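Search site
Search for:
News Reviews Kits Archive

Handheld gripper kit from Indton opens for orders, and the bedroom is where it earns its keep

2025-11-04

Shares 40 Comments 2

Indton has opened orders for the Gundetti, a handheld gripper kit for teams who want to record household tasks without wheeling an entire robot arm into someone's home. We've had a loaner for the past fortnight and it has been a joy to use.

The kit arrives as a pair of trigger-operated grippers, the cables, a mounting plate and a hard case that fits under an airline seat. You hold the handle the way you'd hold a cordless drill, squeeze, and the jaws close on whatever you've pointed them at. What you do with your wrist and elbow is logged along with the video, and the whole lot goes into Kneath, the company's software for trimming and tagging sessions before they're used for training.

Anyone who has tried to teach an arm to handle fabric will know why this is exciting. Rigid things like mugs and blocks hold their shape and mostly stay where you put them. Cloth slumps, twists, catches on itself and looks different every time you pick it up. Indton has pitched the Gundetti squarely at that sort of work – laundry, bedding, tea towels, the odd jumper – and the jaws have been shaped for it, with narrow ends that get under a single layer and still pinch firmly enough for a decent lift.
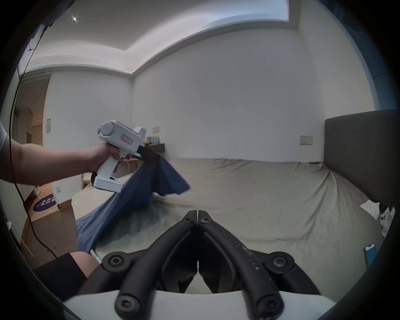 Picking up from the middle of a flat piece is the fiddliest part. The trick we settled on was to come in low, nudge the fabric into a small ridge and close on that. After an evening of practice it felt quite natural, and our misses dropped away quickly. Corners are easier still, and there's a lovely moment when a proper two-corner lift comes off and the whole piece opens out the way you wanted.

The trigger deserves a special mention. It has a long, even pull with no click at the end, so you can ease off a fraction and let material slide through the jaws before gripping again. That's how most of us handle a pillowcase with our own fingers, and it's great to see it show up in the recordings. The older kit we've used from Skurngate had a much snappier action, fine for picking up a block but tiring on anything soft.

Weight is well judged too. We managed sessions of almost 50 minutes before wanting a break, and the forearm went before the fingers did. Smaller hands may find the handle a touch wide. Indton says a slimmer grip is on the way in December and will be sold separately, with no tools needed for the swap.

Kneath is the less polished half. Trimming is quick, and the timeline shows the jaw opening as a coloured line under the video, a handy way to find the moment of each grasp. Tagging is slower than it should be, though, and we lost our labels twice when the laptop went to sleep. An update went out late last week and we haven't had the trouble again, so fingers crossed.

Cable management could also do with some thought. The leads are generous in length and good and flexible, but if you're working both sides of a bed you'll want to plan where they run. We ended up clipping ours to a belt loop.

Orders placed now ship from the Indton warehouse in December, and each kit includes a year of Kneath. University labs can ask for a loaner before committing, and spare jaws are stocked separately. We're hanging on to ours until the end of the month and plan to try it on fitted sheets next, elastic corners and all.

2 comments
Share this story
Search for: Type and hit enter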